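We use cookies to improve your reading experience. Accept | Settings

February 2, 2023 – by the Flivwood editorial office

Chapter 5
Comparing Hand-Held Grippers

A gripper should be judged by the work it is asked to do. This chapter compares two jaw designs, the Zhuravel and the Flarnier, using the records of 289 trials carried out at Fenddale. 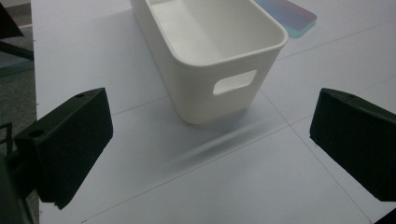

Each trial is scored on approach, contact, and release. Rigid parts with smooth faces are treated first – they make errors in jaw alignment easy to find. Soft goods are left to Chapter 6.

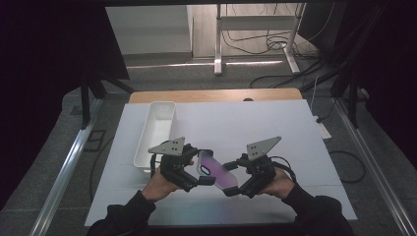
Bohdan Dovhaniuk
Lead author, Gripper Testing

When two grippers hold one flat object by its ends, the operator must keep both jaws in line. A small twist at one end is carried to the other. Students should record the angle of each tool before they record the grip itself, and should repeat any trial in which the two readings disagree.

Related chapters
Choosing a Wrist Camera
Controllers and Delay
Wear in Jaw Surfaces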